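The Lostside Garden Swing Seat

Hi, I'm Kolbrún Bach and I make these swing seats in my workshop in Pinville, one at a time, mostly with the radio on. The Lostside is the one I get asked for the most! It seats two grown-ups comfortably (or one grown-up and a very spoiled dog) and hangs from a good solid branch, a porch beam or our own Overgaard stand.

The seat is ash, sanded by hand and oiled, with 6 slats across the back. The ropes are spliced by my friend Unnur Zoëga, who is far more patient than I am — mine always came out lumpy. You get two ropes, two tree straps and a little tin of oil for touching up.

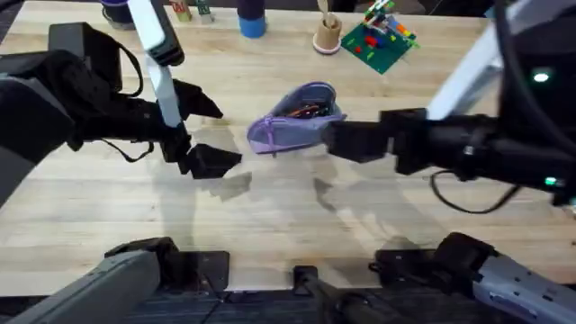

Hanging your seat

Pick a live branch with no cracks or dead bark, and leave 3 feet clear in front and behind. Wrap the straps, clip on the ropes, then sit down slowly the first time. If you're not sure about your tree, send me a few photos and I'll tell you what I think.

Looking after it

Oil it in spring and bring it indoors in October if your winters are rough. The ropes can stay out, but they do last longer in the shed.

Ordering

I don't have a fancy checkout, so just email or call and ask for me. Pongsak Wongsuwan does the deliveries and he'll ring you the evening before.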